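Big Syringes, Small Kitchens

I own one gadget that guests refuse to touch, and it's a large plastic syringe. No needle, obviously. It lives in the drawer with the piping tips and the corn holders, and it gets more use than both put together.

Buying one

Get it new, sold for food or for feeding, and get a big one. The little ones that come with children's medicine are fine for vanilla and hopeless for gravy. Pull the plunger all the way out before you pay, if the store will let you. If it takes two hands and a bad word, put it back.

Check that the numbers are printed where you can read them with your hand around the barrel. My first one, a Panasiuk, had them on the side my thumb always covered, so I spent a whole Thanksgiving guessing at brine.

Filling it without wearing it

Lay the syringe flat on the table while you get everything else ready. Stood on end in a mug it will wait until you turn your back. Then put the tip well under the surface of the liquid and draw slowly. Strain anything with herbs in it first. One scrap of thyme will block the tip, and you'll push harder, and then you'll own a painted backsplash.

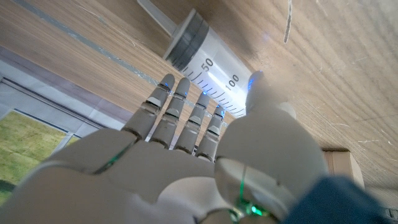 Jobs it does well

Marinade goes into the thick part of a roast in several small squirts. Melted butter can be put exactly where you want it, a novelty in my house. It also lifts fat off soup, fills doughnuts (thin the jam), and waters the one seedling that drowns if you look at it with a pitcher.

Dymphna Flanagan uses hers to oil the squeaky hinge behind the stove. Keep a second one for that and write OIL on it in marker.

Washing up

Take it apart right away. Warm water, dish soap, a bottle brush - and dry the two pieces separately, overnight if you can. If the plunger starts to stick, a wipe of cooking oil around the seal usually sorts it out. Anything that has been in raw meat juice gets washed before you sit down to eat, however good it smells.

Contact Flarilside Kitchen Notes | Copyright Flarilside | Back to top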